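4.2 Drinking habits at home

We were lucky in our neighbors, and the 139 households in Grellstead who kept a water diary for us through March were generous with their time (and their tea!). Most people drank far more in the kitchen than they had guessed they would.
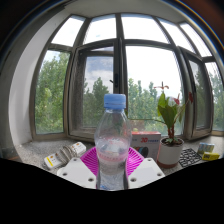 Older residents tended to refill the same bottle all day, often by 250 ml at a time, while families with small children lost track by lunch.

Figure 3. Bottle and windowsill.

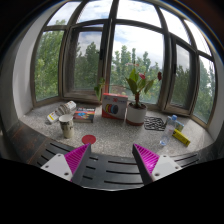

Department of Community Nutrition, Plomthorpe

Malik and Tarar found much the same pattern in Imrie, though their diaries ran for only a week.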